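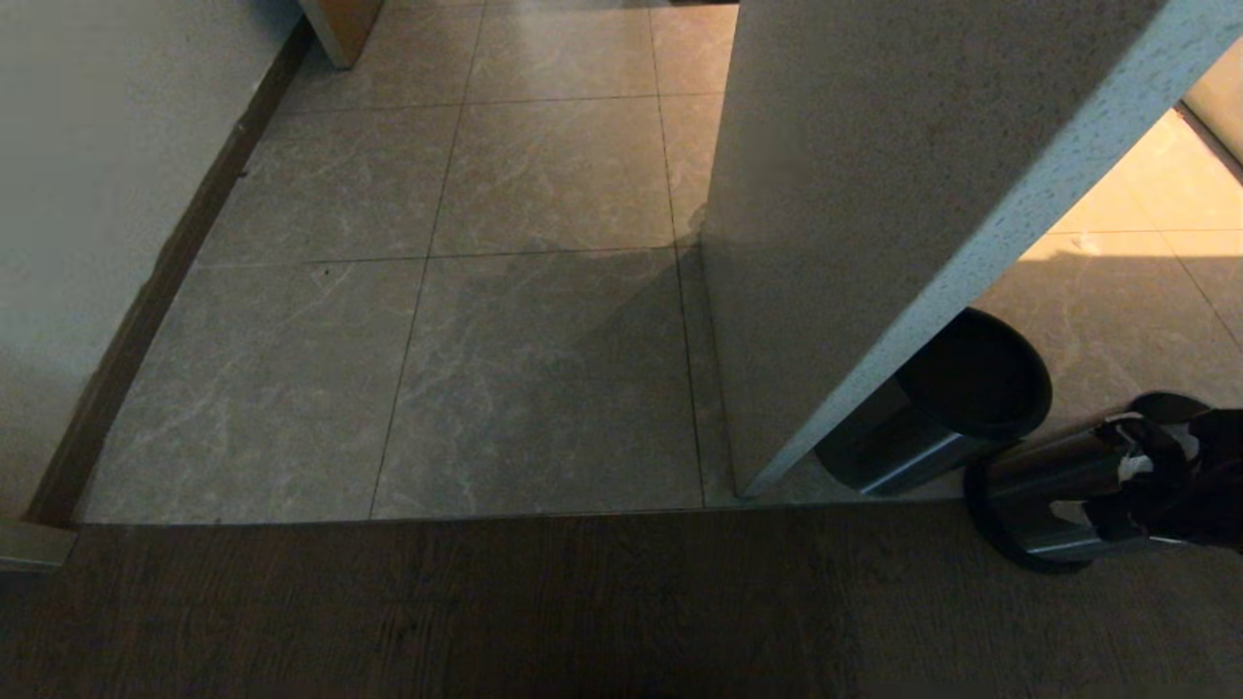
Liesl Gisler replied:
I'd get a second quote before you pay Kassab a cent. $1,212 to regrout a hallway is steep, even with sealing thrown in.

tilly_b wrote:
That's what I thought. The quote has $551 for raking out the old grout and the rest is labour for the new stuff plus sealer. It's the stone-look tile with the thin dark lines. Strata manager in Forkholm gave me their number. Has anyone done it themselves?

dropsaw68 wrote:
Did ours over a long weekend. Oscillating tool with a carbide blade, go slow, vacuum as you go. Materials came to $103. My knees were no good until the Monday after.

Brynhildur Steinarsdóttir wrote:
Are you sure it needs raking out at all? If the grout is sound and only the colour is patchy, a grout colourant will do the job. Clean it properly first, let it dry overnight, brush it on and wipe the tile faces before it sets.

dropsaw68 wrote:
Colourant is a waste of money. Ours started wearing off near the laundry door inside a year and I ended up raking the lot anyway.

Brynhildur Steinarsdóttir wrote:
Did you scrub the old sealer off first? It won't stick to sealed grout. Mine has been down four years in a house with two dogs and I've touched up one spot.

dropsaw68 wrote:
Used the cleaner that came in the kit. Tin said that was enough.

Liesl Gisler wrote:
Kit cleaner isn't a sealer stripper. Put a few drops of water on the grout. If it beads, there's still sealer on there.

Whichever way you go, don't run hard grout into the join where the tile meets the timber. That wants a flexible joint or a trim, otherwise it cracks when the boards move.

tilly_b wrote:
There's already a metal strip there so I'll leave that alone. Tried the water just now and it soaked straight in.

kornmont_dave wrote:
Drinby Tiles do a stripper for $68 if you do find sealer further down. Wear gloves and open the windows.

tilly_b wrote:
Thanks all. Going to try colourant on one line behind the door and see how it looks in February. Will ring Kassab and tell them to hold off.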